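Speaking Up and Giving Feedback: Frequently Asked Questions
Astance Workplace Communication Service

What does the service cover?
Spoken and written feedback between colleagues, between staff and managers, and between neighbouring teams that share work. It does not cover pay, grievances under the formal procedure, or references. Those go to your personnel office.

Who can use it?
Anyone employed at a site that subscribes. At present 1,105 people are registered. Agency staff are included while their placement lasts. Former staff keep read access to their own notes until the end of the month in which they leave.

What is the difference between a remark and a feedback note?
A remark is spoken and is not stored. A feedback note is written in the Brekora form, goes to one named recipient, and is kept. If you are unsure which to use, make the remark first. A note can follow later, but a note cannot be turned back into a remark.

How long should a note be?
The form accepts up to 231 words. Most notes need fewer. State what was said or done, when, and what effect it had on your work. Leave out guesses about motive. "You spoke over me twice in the handover" can be answered. "You don't respect me" usually starts an argument about the word.

Can I send a note anonymously?
No. The recipient has to be able to ask what you meant. If you do not feel safe putting your name to it, use the Chung line, which is confidential and separate from this service.

Should I soften what I write?
Be polite, and keep the main point in the first two sentences. Praise placed before and after a criticism tends to hide it, and readers often remember only the praise. If you also have something good to say, send it as its own note.

What if the other person gets upset?
Stop, and offer a second conversation at an agreed time. Do not repeat the point in stronger terms. Silence is a normal reply and does not mean the person disagrees. A session booked through the service lasts 20 minutes and may be ended early by either side.

Can I give feedback to my own manager?
Yes. The form and the limits are the same. Managers at subscribing sites have agreed to reply in writing, though they need not accept the point. A reply of "I have read this and do not agree" counts as a reply.

When are notes delivered?
Notes sent before 4 pm go out the same day. Anything later on a Friday is held until the next working day – this setting cannot be changed by the sender.

Can I withdraw a note?
Before delivery, yes, from the Sent page. After delivery you can add a correction, which appears beneath the original text. Corrections are not edited or merged.

Where are the discussion guides?
Under Arneo in the main menu. The guides were last revised in July. Printed copies carry the same numbering as the online version.

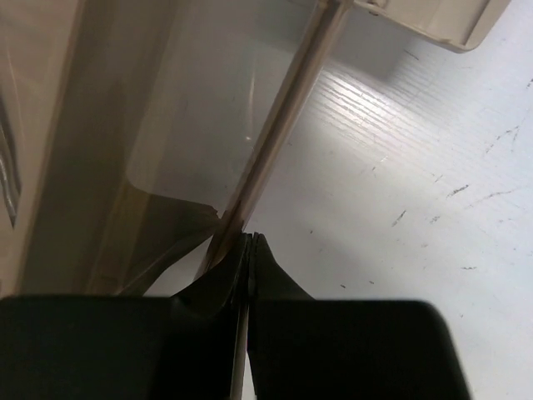
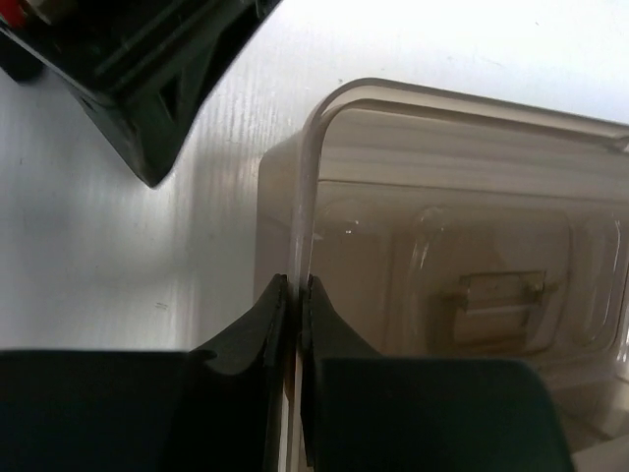
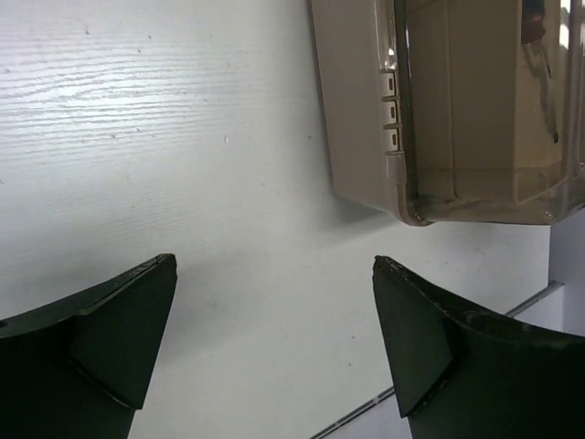 Gripper fingers, three close views. The tips meet in the first and are apart in the third.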